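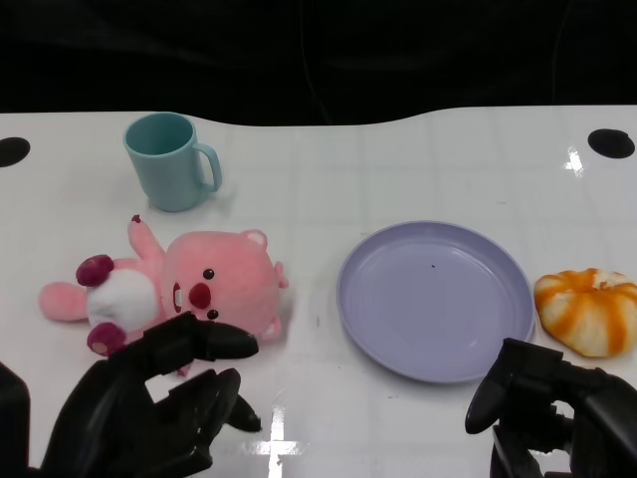

Both hands at the table, with the teal mug, the lavender plate and the pink plush.

Happy new year from my end of the workshop! It's 1 Jan 2020, I have coffee, the heat is finally working in the back half of the building, and I owe you all an update on Juvano. Last time I wrote (November, I think, the one with the long rant about connectors) it was one arm and a lot of promises. Now it has two arms, two hands and a head that looks down at the table, and I've spent most of my evenings since then trying to get all of that to agree on where a mug is.

The hands first, as that's what everybody writes in about. They're the black multi-fingered ones, and I love them, and they eat tendons. I went through the last of the old line in November and switched to the braided stuff from Dramel, which is stiffer and a pain to knot but doesn't creep nearly as much. The left hand has done more than 2,000 closes on the new tendons so far. The right one is at 337, for the simple reason that I rebuilt its thumb over the holidays and started the counter over. If you're building along at home, do the thumb last! I did it first both times and had to take it back out both times to reach the wrist screws.

The mug is going well. It has a nice curved handle that sticks out to the side and the matte finish is easy on the vision code. The plate is another story. It's round, it's shallow, the only thing to grab is that raised rim, and the fingertips want to come in much too flat. My current plan is to have one finger push from the near side while the other hand comes around and pinches, but the two arms share one timing loop and it stutters when they get close together. That's my January, basically.

Then there's the plush, the pink one with the teeth, which I've gotten way too fond of. Soft things are so forgiving! You can miss by a finger's width and still come up with a belly or an arm. The little striped pumpkin sits in between, small and squat, and I use it to check the right hand whenever I change something.

My big headache is glare. The white tabletop is glossy and the lights over it leave bright streaks right where the hands work, and the depth numbers go strange along every one of them. I hung dark fabric behind the table, and that cleaned up the background a lot, but it does nothing for the surface itself. I have a matte sheet on order. If anybody has tried diffusers over shop lights, write me, please, before I start taping parchment paper to things.

On the software side, I've moved everything over to Trurkura for the motion planning. Setup took me 2 long nights (one of them was my own typo in the joint limits, the elbow thought it could bend backwards) and since then it's been pretty smooth. My config files are in the shared folder under Tiêu, which is what I've been calling the left-and-right-together branch. There are 236 recorded runs in there too, bad ones included, so help yourselves.

Next up is a proper cover for the wrist cables and another go at that plate. Bench nights start up again next week, same hours as before, and I could really use a second pair of eyes on the timing loop. Bring a laptop, and if you've got a spare small hex driver, bring that too, mine is somewhere inside the left forearm.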